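# About the Sternness Robot Club

Started in June in the back of the math room. One laptop, one extension cord, a lot of arguing over chairs. Now we have 8 regulars plus whoever wanders in from band.

We do robot arms. In simulation mostly — free to crash, nothing to sweep up after. The kitchen counter is our main course. Every new member gets the same job in week one: pick something on the counter, close the gripper on it, don't knock anything else over. Sounds easy. Takes most people three meetings.

Household stuff is harder than blocks. A boot is a weird shape. So is a tomato. The blue suction cup thing has a thin stem and a wide base, good for a first grab, and a Franka arm with a two-finger gripper can hold it upright if you come in straight.
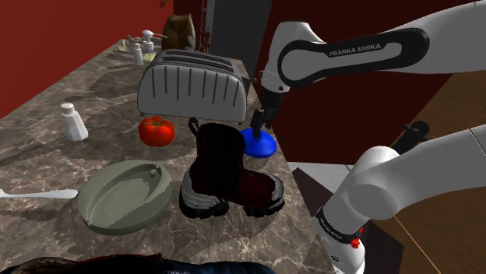
Grabs get logged. 862 tries in the club log so far, and yes we write down the bad ones too. Bad ones go in the same sheet, with a note on what went wrong. "Came in too low" is the most popular note by a mile.

**Who runs it**

Remedios Castillo — faculty advisor, teaches algebra and the one programming elective. Has the key. Wants log sheets filled in before you leave, not the next morning.

Bienvenido Lumbao — student lead, senior. Set up the counter course and wrote most of the starter code, which we call Ccori. Ask him before you change the camera settings. Please.

**What we work on**

- Reaching and grabbing (everybody)
- Round things. Separate problem, gets its own group. Fingers want to slide off, and if you push before you close, off it goes
- Nekix, our scoring script. Half finished. Gives you points for a clean grab and takes some away for bumping the neighbors

The round group is small and kind of stubborn. They spend whole meetings on where the fingertips should touch and how wide to open first.

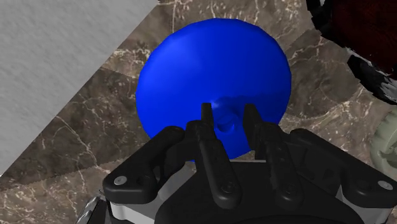

Approach angle is the big one there, and we're writing up what we have so the next group dosen't start from zero. Draft is in the shared folder under "round stuff," messy but readable.

**Competition**

We're entering the Itside student challenge in the spring, simulation division. Team of four, two alternates. Entry code has to run on a clean machine without anybody touching it, so we're testing that now, over break. Travel fund is at $1,508, enough for the van and one night. Food is on you.

**Joining**

No experience needed. No fee. If you can save a file you can start. Room 206, after last period, bring a laptop if you got one — we have a few loaners but the batterys are bad. Permission slip for the trip is separate, get it from Ms. Castillo.

Page updated December 31, 2018. Spring meeting times go up on the door once the room schedule is out.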